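Jevska mailing list: get the monthly digest in your inbox. Subscribe / No thanks

Two hands, one washer – speaker notes
Wednesday slot, after the coffee break. Keep it moving.

OPENING
Say hi, thank Jenő Pintér for the invite. Ask who has a five-finger hand on the shelf they don't use. Wait for hands.
What we wanted to know: for laundry, do you need fingers. Cevero says yes, Rawat says a gripper is fine. We got tired of reading about it and ran both.

THE SETUP
Same robot, one kind of hand on the left wrist, another kind on the right. Front loader, door open, cloth in the drum. Task is get hold of the cloth and pull it clear. Same controller for both sides, Jirkgate build from July, no special tuning. Somebody will ask about tuning. Answer: none, see the last slide.

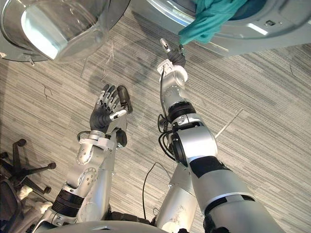 199 tries total, split over 4 days. A try is one reach, one close, one pull. If the cloth drops back in the drum it counts as a miss, even when it looked good up to then. We argued about this one a lot. Don't reopen it on stage.

WHERE IT WENT WRONG
31 misses where the hand closed on nothing. Mostly depth – the head camera looks down steep and the arm gets in its own way. Wrist view helps a lot here. Slow down on this part, it's the bit people can use.
Gloves: we tried a black fabric glove over the five-finger hand, tips left bare. Metal segments snag on cloth less when covered. But the fabric bunches up and then it's in the wrist camera, big dark blob on one side. So you fix the snag and loose part of the view. Trade-off, say it plainly.

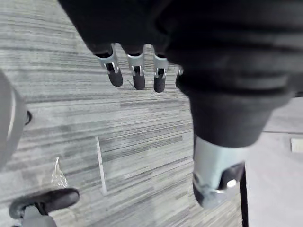
GRIPPER VS FINGERS
Gripper: quicker to set up, easy to explain, bad at a flat wet edge stuck to the drum.
Fingers: better on bunched cloth, 2 spare tips used up, cables need checking every morning.
Don't give a winner. If pushed: I'd take the gripper for a demo and fingers for a long project.

CAMERAS
Head only, wrist only, both. Both is best, no suprise. Wrist only is closer than I expected. Skip if short on time.

QUESTIONS
Cost – point to Jenő, he has the sheet.
Door closing – not tested.
Socks – please no.

Last updated: July
Contact | © Jevska | Back to top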